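Signal path for the Nikar piece

Sohail Rana asked for the technical notes on Nikar before it goes up again in August, so I am putting them here instead of in another email.

The work is a two-channel sound installation for a narrow room. Channel one is Ifigeneia Rallis reading the Chatzigeorgiou letters in the order they were catalogued. Channel two is the same reading, delayed by 15 seconds and filtered below 100 Hz, so that what arrives at the far wall is mostly the weight of the voice. The colour of the room does the rest — bare plaster worked well, carpet did not.

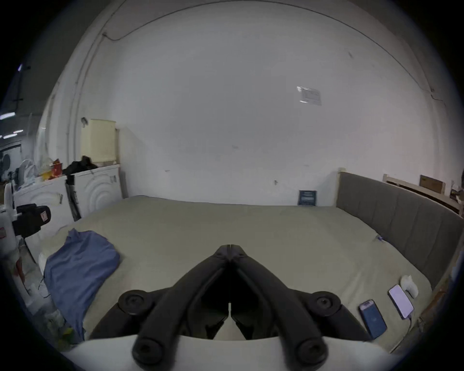

Two phones on the fitted sheet, grey headboard to the right.

Kosmas Lambrakis has argued that the delay should be longer. I tried it at Casau and the two readings stopped behaving as one text. Listeners at the centre of the room heard an echo and walked out of it. At 15 seconds they tended to stand still, usually near the second speaker.

Changes for this version: the playback files are mono, the loop has 3 minutes of silence at the end, and the printed transcript is gone. Bohdan Ivanyshyn will set levels on site. He has the cable list.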